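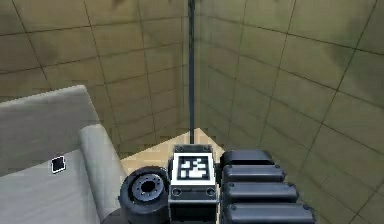
2021-01-12
Posted by Recordings Desk, Voltstead Music Society

Reissue of the Prokopenko long-player on Prumex: members' comments

recordings_desk
Members are invited to comment on the new Prumex edition of the self-titled album by Prokopenko, the drone and dulcimer group from Potholm. The Society's library has received one copy on vinyl and one on compact disc. Both may be borrowed under the usual terms. The original pressing was limited to 400 copies and has been hard to find for as long as the Society has kept a want list.

The new edition has been remastered from the quarter-inch tape. It adds three pieces that were not on the first release, bringing the total to 15. A review will appear in the next bulletin, and comments made in this thread may be quoted there under the user name of the member concerned. Members who do not wish to be quoted should say so in their post.

reedcabinet
I have now played the compact disc four times and the vinyl twice. The remastering is respectful. The dulcimers have been brought forward slightly, and the hum that sat under the whole of the first side of the original has been reduced without being taken out entirely. Members who know the album only from the cassette copies that passed between us will notice the change most in the two long pieces, where the bowed notes can at last be told apart from the harmonium.

My reservation concerns the sequence. The original album ran for 34 minutes and was arranged as two unbroken sides. The three added pieces have been placed in the middle of the compact disc. On the vinyl they occupy a second record. I consider the vinyl arrangement to be the correct one.

lowmeadow
I must disagree with the previous poster regarding the hum. It was part of the recording. The notes to the original sleeve state that the group recorded in the pump house at Potholm and left the equipment running on purpose. Reducing it changes the character of the first side, and I would have expected Prumex to say so on the packaging. The insert says only "restored from the master tape."

I have no complaint about the added material. The second of the three new pieces, a slow setting of a ferry song, is as good as anything on the album proper.

reedcabinet
The sleeve notes refer to the pumps. The hum on the original pressing is a mains hum, and it continues through the one piece that was recorded elsewhere. I would suggest that these are two separate sounds. The pumps can still be heard on the new edition, most clearly at the start of the fourth piece.

lowmeadow
I have listened again with this in mind. I accept that the pumps remain audible on the fourth piece. I do not accept that the lower tone on the first side is a fault. It is in tune with the harmonium, and the group plays against it for long stretches. If it arrived by accident, they were plainly listening to it while they played.

My original copy is available to any member who wishes to compare the two. It is not available by mail.

tallow_and_wire
As a newer member I had not heard the original in any form, and I should like to offer a view on the music. I came to the album expecting something close to the other Prumex releases in the library, which tend toward solo guitar and a dry, near sound. It is a much larger and stranger record. The singing does not begin until the third piece and then stops for most of the second side. The percussion is spare – a single drum, some bells, what may be a gate or a metal sheet – and it often enters at a point where another group would have finished.

I found the first side difficult and the second side very fine. I would recommend that members who borrow it allow for at least two hearings before forming an opinion.

May I ask whether the words are printed anywhere? The insert to the library's copy has credits and one short essay, but no texts.

recordings_desk
The words were not printed with the original and are not printed with the reissue. The Society holds a typed sheet covering five of the songs, prepared by a former member by ear. It contains gaps. The sheet may be consulted in the reading room and should be returned to the gray folder after use.

harbor_index
I would like to raise the matter of price. The double vinyl edition costs considerably more than a comparable set from other small labels, and the compact disc is packaged in a card sleeve so tight that the disc on my own copy arrived marked. I have written to Prumex and have had a courteous reply, but no replacement so far.

According to the label's announcement in June, the new pressing runs to 3000 copies. That is a sizable number for music of this kind. I had understood that a larger pressing would lower the cost to the buyer.

reedcabinet
The price reflects the second record and the heavier sleeve. I agree regarding the compact disc. Mine was also marked, although it plays without error.

lowmeadow
I would have paid less for one record, the original sequence and the original sound. The added pieces could have been issued separately.

tallow_and_wire
With respect, members in my position would then have had to buy two items, or do without the ferry song. I prefer the present arrangement.

harbor_index
A further point for the review. The essay in the insert describes Prokopenko as having "no forerunners and no followers." This is an overstatement. The group shared players with at least two other Potholm ensembles, both of them represented in this library, and the debt to older dance tunes is clear in the quicker numbers. The last piece on the first side is a well-known reel played at less than half its usual speed. I would ask that the bulletin not repeat the claim.

reedcabinet
Seconded. The reel is given as an original composition on the reissue. On the first pressing it was credited as traditional. I have both credits in front of me.

lowmeadow
On this I am in full agreement with both members. The credit should be corrected, and the reviewer should mention it.

recordings_desk
The Society thanks members for their remarks. The question of the credit has been passed to the label in writing. The review will describe the treatment of the first side and will record that members hold differing views on it. It will not take a position on the origin of the hum.

A listening session comparing the original and the new edition has been requested by several members by private message. The original will be supplied by lowmeadow, who has kindly agreed and who will handle the record personally. Details will be posted on the notices board once the listening room is confirmed.

lowmeadow
I confirm the above. I would ask that the first side be played in full from each edition, without talking, before any discussion takes place.

tallow_and_wire
I should like to attend. Would it be possible to play the ferry song as well, if time allows?

recordings_desk
It will be added to the program. Members who currently have the vinyl on loan are asked to return it before the session. The compact disc is on the shelf.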